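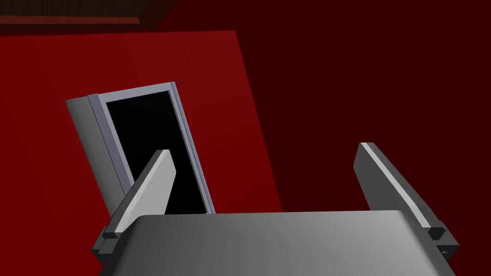 Shop notebook, Fovness garage
1/13/19, Els Stevens

Sunday, heat on low, carb off Gesine again. That makes 4 times since December and the bowl gasket is starting to look at me funny.

Complaint is the same as before. She pulls clean off the line, then goes flat halfway down the track as if she remembered something on the stove. Plugs look fine. Float level was a hair low so I set it back where the book wants it. I have set it back where the book wants it before.

Checked the fuel pump on the bench against the spare from the Prelleck car. No difference I could find. Put the old one back in, mostly out of spite.

Idle was hunting at 1,000 when I warmed her up. Brought it down a little and it quit hunting, then stalled when I put her in gear. Brought it back up.

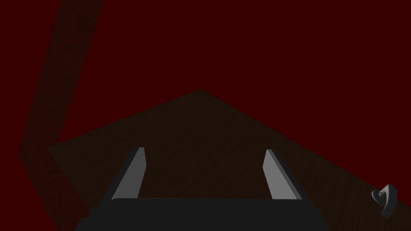
Next suspect is the line itself. There's a soft bend over the rear axle that I made in a hurry two seasons ago and have been defending ever since. Pulled it. The inside of the bend is flatter than I told everyone it was. New line cut and flared, second flare is good, first flare is in the trash.

Weight with the new seat is 1,525 on the front scales. Forgot to write down the rear. Do that before anyone puts tools in the trunk.

Cele wants her jack back. It's under the bench behind the transmission.

Parts so far this winter: 644 dollars, not counting the gasket I sat on.

To do: clamp the line, bleed it, check the tank vent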